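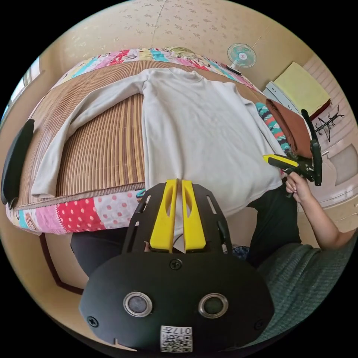 **How often do the fingers on a handheld gripper need attention?**

Check them at the start of every session and change them as a pair when either one fails the check. The whole job takes 4 minutes once you have done it a few times.

These steps are for the two-finger handheld units we use for folding and laundry work. Fouzia Soomro wrote the first version, and it was last revised on Wednesday, July 31, 2019.

## What you need

- a hex key that fits the finger screws
- a lint-free cloth and lens cleaner
- a spare pair of fingers
- the unit's page in the log

## Checking the fingers

1. Close the trigger slowly and watch the tips. They should meet along their full width. A gap on one side means a loose screw or a bent finger.
2. Look at the corners of the cutouts. Cracks start there. Any crack, even a hairline, means the pair comes off.
3. Pinch a single layer of towel and pull it gently. If it slides out with the trigger fully closed, clean the inner faces and try again.
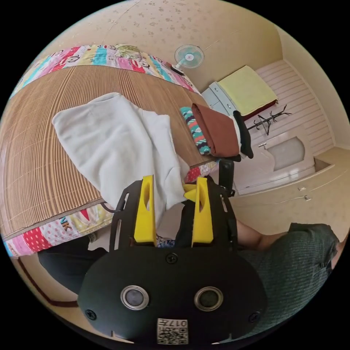

Repeat the pull with something thicker, such as the hem of a sweatshirt. Thin cloth tests the tips and thick cloth tests the linkage - a unit can pass one and fail the other. If the thick pull fails and the fingers look fine, the linkage has play in it and the unit goes back to Ehsan Marwat.

## Changing the fingers

1. Back out the screws on both fingers and keep them in order.
2. Brush lint out of the mounts. Towels shed a lot of it.
3. Seat the new fingers by hand and start every screw before tightening any of them.
4. Close the trigger, hold it closed, and tighten. Stop when the screws are snug. The threads strip easily.
5. Run the three checks again.

## Lenses and label

Wipe both lenses from the center out. Don't spray cleaner on the housing - put it on the cloth. Then scan the QR label and make sure the number that comes up matches the one printed on the unit. If it won't scan, print a new label before the unit goes out.

## Logging

Write down the unit number, which checks it failed, and what you replaced. Put old fingers in the Sidby bin, still paired. Bushra Zaidi empties it and orders new stock in December.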